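Set the Table With the Good Plates

My mother kept 8 good plates in a cabinet and used them at Christmas. I use mine every day, and I think most people should. A plate in a cabinet does no work.

The usual objection is breakage. I have lost a few, and I bought more at Lodora's secondhand shop.

Fruit is the easiest place to start, as it needs no cooking and no cutlery. A round plate with a band of blue flowers inside a dark rim is plenty of decoration for one orange, and the flower in the middle still shows beside it.
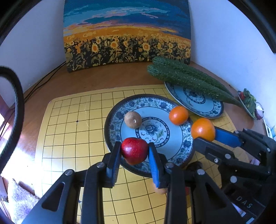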